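Left arm stops dead halfway through sorting clips
Tulitz forum > Faults and safety

Peltotau
My left arm keeps quitting on the way down to the clips. Error 39, then nothing until I power cycle. It's done it 3 times since lunch – the right one is fine!

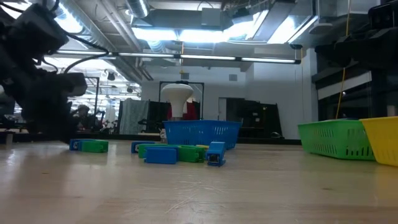

Kasten: had the same code in May, and it was the cable rubbing at the elbow. Kill the power before you reach in, please. Mine woke up while my hand was under it and I got a nasty bruise.

tutville_11
try reinstalling? worked for me – well, for a day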